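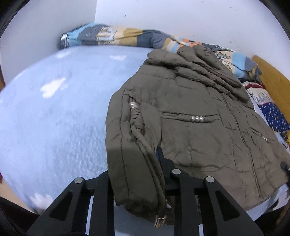 So how long does it take before a beginner in the club can collect a decent demonstration? Most people get there by their third evening, and the ones who fold laundry at home get there sooner.

I get asked that at every sign-up table, so I figured I'd put it right at the top this time. Hello from the Vestirbridge Robotics Club, garment project corner! It's been a busy stretch and I have a lot to catch you up on, in no special order.

First, the count. As of 21 Nov 2021 we have 2,187 recorded demonstrations in the shared folder, and 902 of those are outerwear. If you were here last January you'll remember that we had T-shirts, more T-shirts, and one brave bath towel. Coats were supposed to be a spring thing, but the Lano team (that's our name for the folding group, for the newer folks) got impatient and started early, and I'm glad they did.

Padded jackets are hard! A T-shirt mostly stays where you put it. A puffy jacket has opinions. You press one part down and another part rises, the hood bunches up into big fat folds, and a sleeve is so thick that a grip that looks fine can be holding nothing except the outer layer. Then there's trim. We've been working with an olive-brown one that has twisted cord straps across the chest with pearly beads on them, plus a braided ornament by the sleeve, and all of that is stuff a fingertip can snag on. My advice after many, many tries — go for the sleeve, well away from the beads, and take your time closing.

We've also been practicing on beds a lot more. The big table at the Skastovell Street room is lovely and flat, but people don't get dressed next to a big flat table. A fuzzy bed cover drags at the fabric in a way the table never does, and a patterned blanket in the background gives the model something to be confused by now instead of later. Marin Vlachou has been pushing for this since she joined, and she was right, and I have told her so in writing.

A few housekeeping things. Please hold still for a moment at the start and end of every recording. Please name your files with the garment first and your initials last (I renamed 300 of them over two evenings and I don't want to do it again). And if you drop the sleeve halfway through, keep going and pick it back up. We want those! Mark them "regrasp" in the sheet and carry on.

The Mekonnen Cup entry is in. We're down for the soft goods round, which means one jacket and one pair of pants, both unknown to us until the day, and up to 900 points for the pair. Last time we lost most of ours on zippers, so the next two sessions will be all zippers, and I'd love to see more of you there than the usual crowd around the soldering bench.

Oh, and we're short on winter clothes. Kids' sizes are great, odd closures are great, a coat with a stuck snap is great too. Bring it in a bag with your name on it and you'll get it back in one piece, probably folded.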